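Stusside Gripper Comparison, README

Two end effectors, one bench, lots of food! This set holds our side-by-side runs of the Donell boxy gripper and the Kaewsai gloved hand, each on its own arm, working over the same cutting mat. Last updated July 6, 2026.

There are 3059 clips in 48 sessions. Each session folder has the head camera video, joint states for both arms and a short text file with the operator's notes - please read the notes, they're half the fun.

The mat's white grid is great for judging how far a plate has slid, and we left it in view wherever we could.

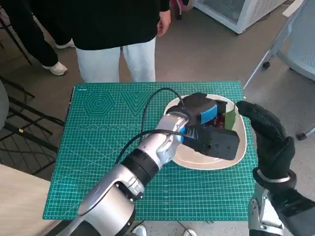
Sterberg wrote back after trying the May release that the gloved hand deserved its own split, as its finger joints swamp everything else in the state vector. Good call! It now lives in hand_only/, and the paired runs are in both/.

Known issues: 13 clips have no wrist torque. Timestamps on the Kaewsai side lag by around 200 ms in the oldest sessions, so run align.py before you compare grasps. We'd love to hear how other grippers do on leafy stuff - send us your logs.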